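4.2 Setting the finger travel

1. Close the Andholm gripper until the pads touch. Store this position as 0.

2. Open it to the stop and store this as 100.

3. Cycle between the two positions 50 times at low speed. Stop if a pad shifts on its mounting block.

CAUTION - Keep hands clear of the gap while cycling.

4. Set the fingers apart over a bare tabletop. 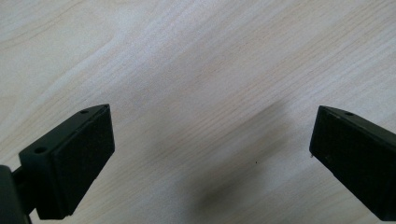
5. Check both pad faces for dust and wipe with a dry cloth.

Note - Repeat steps 1 and 2 after any pad change.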